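Quick one tonight, mostly notes to self before I forget what I changed.

So the stutter. If you read the last post you know the right arm had this hitch at the end of every reach, like it got within a hand's width of the target and then thought about it. I blamed the policy. Then I blamed the gripper driver. Spent most of April blaming the wrong stuff.

It was timestamps. Of course it was timestamps.

The head camera node was stamping frames when they arrived on the host and the joint state node was stamping at the source. Difference is 42 ms on a good run, worse when the logger is flushing to disk. The policy got trained on data where the two lined up fine, because the offline converter (which I wrote, and forgot I wrote) quietly re-aligns everything. Live, no converter. So every action chunk was computed from a picture of the hand where it used to be. Far from the object you don't notice. Close in, the hand is small-stepping and the lag is bigger than the step, so it corrects, overcorrects, corrects.

Reynaldo Padilla called this like two weeks before I found it. I have the message. "check your clocks." I did not check my clocks.

Fix was boring. Stamp at the source on the camera side, keep a short ring buffer of joint states, interpolate to the frame time, feed that in. 735 lines of diff but most of it is me deleting the old sync code in Potano, which had three different ideas about what "now" meant. Potano is our runtime, for anyone new. Herna is the planner that sits above it and picks what to go after. Trimumetti is the perception bit. No I did not name any of them.

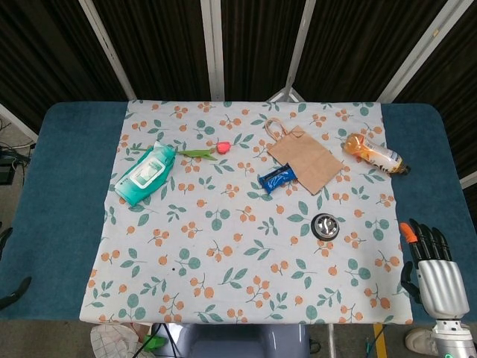 Next up was perception, and that's where I've been stuck since. Trimumetti does ok on stuff with a clear outline. Wet wipes, fine, every time. The orange drink bottle on its side, mask is good, but the depth inside the mask is garbage because the sensor half sees through the plastic. I'm now throwing out any depth return more than 3 cm below the median for the mask and fitting to whats left. Crude. Works better than the learned completion thing I tried in the winter, which would happily invent a bottle twice as fat.

The shiny round metal one is a pain. The silver middle reflects and the depth just drops out, so you get a donut. Herna was then picking a grasp point in the center of the donut, where there's no data, and falling back to the table plane. Added a check — if the center is missing, use the rim height. Done. Should've been there from the start.

Printed cloth is its own problem. Berries and leaves all over it, and then there's a fake rose lying on top of it, with leaves. Guess what the segmenter does. I was getting little leaf detections out of the pattern, all flat, all scored kinda high. Height filter kills most of them but the stem is thin enough that the filter wants to kill it too. Right now I'm requiring the detection to persist across frames while the head moves a little, with the flat ones seperated out by parallax. Slow but ok. Might swap it for somthing smarter when I have a weekend.

Also the little blue packet and the paper bag. They overlap, and Herna doesn't have any notion of "move that one first." It just ranks by score. I want a tiny graph, who is touching who, nothing fancy. Heitmann has one in their stack and I read the writeup twice and still don't get why theirs needs a solver. Mine is going to be a dict.

Numbers, since someone will ask. Replayed 2678 logged frames through the new sync path, no dropped matches, no negative deltas. That's replay only. Live numbers when I trust them.

Todo:
rim height fallback, needs a test
rename the clock topics so I never do this again
the touching graph
thumb joint limit in the config is still wrong, I keep editing it by hand at startup
answer Reynaldo

Ok bed. Comments are open again, I think the spam thing is sorted.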